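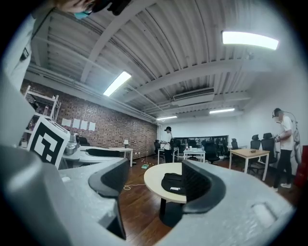
4. Locker Use and Changing Time

4.1 Setting and data

The three pools differ in age and layout. Vunell has a single changing village with family cubicles along one wall and the lockers in blocks between the cubicles and the showers. Wodau keeps separate rooms for men and women, with the lockers inside each room. Laaksonen, the smallest, was built as a school pool and opened to the public later; its lockers stand in the corridor, outside the changing rooms, and swimmers must pass them twice on the way in if they forget something. All three pools use the Drisora locker system, in which a wristband issued at the desk opens one locker and holds it until the band is handed back.

The system writes a line to a log each time a door is opened or closed. The log gives the locker number, the time and the state of the door, but not the reason for the opening. A visit was taken to begin with the first opening by a given band and to end when the band was returned. Logging for the study began on 9/5/18 at Vunell and was extended to the other two pools once the clocks in the locker units had been set to the same time as the desk computers. After test bands and staff bands had been taken out, 1484 visits remained.

Each adult visitor was also offered a short form at the desk on leaving. It asked whether the person had come alone, what they had brought to carry their things in, whether everything had fitted in the locker, and whether they had gone back to the locker before the end of the swim. Forms were matched to visits by band number. Usable forms were returned for 925 visits. A form was treated as unusable if the band number was missing or could not be read, or if the question on the locker had been left blank. Forms with other gaps were kept, and the gaps were coded as missing.

4.2 Definition of changing time

Changing time is harder to define than it looks in earlier work, where it is often taken as the gap between payment and entry to the water. We had no record of entry to the water. We therefore used the time from the first opening of the locker to the last closing before a long gap, a long gap being one of more than 10 minutes. The same rule was applied in reverse for the return: the first opening after the long gap marks the start, and the handing back of the band marks the end.

The rule fails in two cases. A swimmer who changes in a cubicle before going to a locker will have almost no changing time on arrival, as the locker is opened once, filled and shut. This is common at Vunell, where the cubicles come before the lockers on the route from the desk. A swimmer who makes a very short visit may show no long gap at all, in which case the whole visit is read as changing. Visits of the second kind were marked and left out of the comparison of times, but they were kept in the counts of locker openings. No correction was tried for the first kind. The times for Vunell should therefore be read as time spent at the locker, and they should not be set directly against those for Wodau.

Showering adds a further problem on the way out. At Wodau the showers lie between the pool hall and the lockers, so that showering falls mostly inside the long gap. At Laaksonen many swimmers fetch soap and a towel from the locker first and return to it later, which moves the shower into the changing time. The return times at Laaksonen are long for this reason alone, and a pool manager who used them to judge the need for more cubicles would be misled.

4.3 Coding of the forms

Answers to the question on what had been brought were given in the visitor's own words and had to be grouped. Ritva Ojala drew up the first set of codes from the Vunell forms. The set was then tried on the Wodau forms and two codes were merged, as visitors did not use the words "holdall" and "sports bag" in any steady way. The final codes were soft bag, rucksack, hard case, carrier bag and none. A soft bag was any bag of cloth or similar stuff with handles or a strap, whatever its size. Where a visitor named more than one thing, the larger was coded – or the first named, if the answer gave no hint of size.

Size itself was not asked for. In the pilot, visitors had been asked to judge whether their bag was small, medium or large, and their answers said more about the locker than about the bag: the same visitor would call a bag large at Laaksonen, where the lockers are shallow, and medium at Wodau. The question was dropped. What was kept was the plain question of fit, with the answers yes, only just, and no.

Straps were coded separately when they were mentioned. Several visitors at Laaksonen wrote that a strap or buckle had caught in the door, and the log shows the pattern that would be expected, with a door opened and closed again within a few seconds. The two sources cannot be joined with full confidence, as a quick second opening may also mean that a coin, a key or a pair of goggles had been left behind. Figure 3 shows a bag with a strap and buckle, which would be coded as a soft bag under the scheme.

Figure 3. Black fabric bag with strap and black buckle, lying on a round cream-coloured rug.

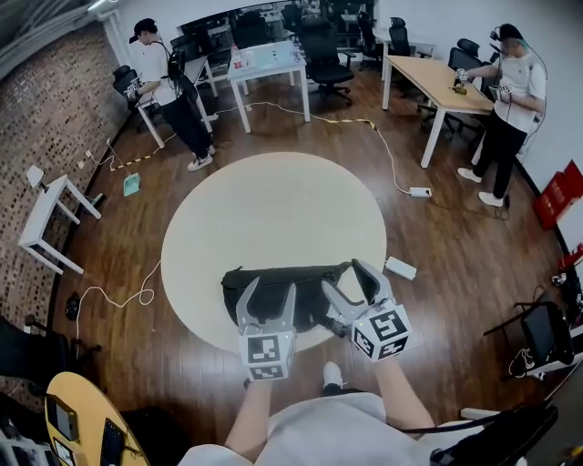 4.4 Repeat openings during the swim

A repeat opening is one that falls inside the swim, with a long gap on both sides. These openings matter to the layout of a changing area more than their number would suggest, as the person making them is usually wet, and the floor in front of the lockers at Wodau and Laaksonen is meant to be kept dry. The forms give the reasons in plain terms. Visitors went back for goggles, for a drink, for a child's armbands and for a pound coin or token for the float store. Some went back to look at a telephone.

Repeat openings were more common among visitors who had come with children than among those who had come alone, at all three pools. They were least common in the early morning lane sessions. Visitors in those sessions seem to carry what they need to the poolside, and both Vunell and Wodau have open shelves there for the purpose. Laaksonen has none. Staff there put out a bench in September, and the log shows fewer repeat openings after it was placed, though the autumn classes began in the same weeks and brought in a different set of users. The effect of the bench cannot be told apart from the effect of the classes with the present data.

No link was found between the type of bag and repeat openings. There was a weak link with fit: visitors who answered "only just" went back slightly more often than those who answered "yes". Those who answered "no" had in most cases left part of their things outside the locker, and the log says nothing of how often they went to fetch from there. For the same reason we make no estimate of openings per visit for this group, and it is left out of the model in Section 5.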